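**Day program hours at Valtard going down in March**

**tillerman50**

Letter came home in the backpack. Starting in March the Valtard day program goes from five days to four, and the bus will only run if your pickup is inside the Willari town line. We're outside it.

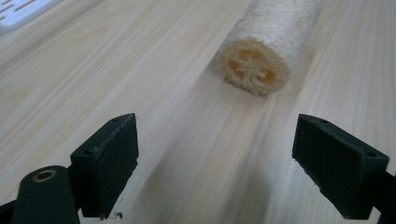 My brother is 38 and has been going there since he left school. He does not do well with a day at home and nothing planned. Has anyone called the office yet? I got voicemail.

**quietporch**

I got through. They said 164 people are enrolled and they are short on direct support staff. The fifth day comes back when they can hire, no date given.

**mo_rafter**

They've been saying that for 2 years. The pay is the problem and they know it. The grocery store in Skandberg starts people higher.

**quietporch**

The pay rate comes from the state, mo. The program can't just pick a number.

**mo_rafter**

Part of it does. They also put money into a new lobby. I'm allowed to be annoyed about the lobby.

**Hà_mom**

The lobby was a grant for the building – it couldn't go to wages. I don't like the cut either, but that one isn't fair.

tillerman, ask your service coordinator about moving the unused day hours to in-home support. We did it last fall for my daughter. It took a plan meeting and one form.

**tillerman50**

Thanks, I didn't know that was allowed. What about the ride? A private van quoted me $900 a month.

**Hà_mom**

Don't sign that yet. Ask for mileage first. It won't cover all of it, but two of us out past the river split the driving and it works out.

**mo_rafter**

Mileage took me 50 days to get paid. Keep copies of everything.

**tillerman50**

OK. Calling the coordinator at 9 tomorrow and I'll post what she says about the hours.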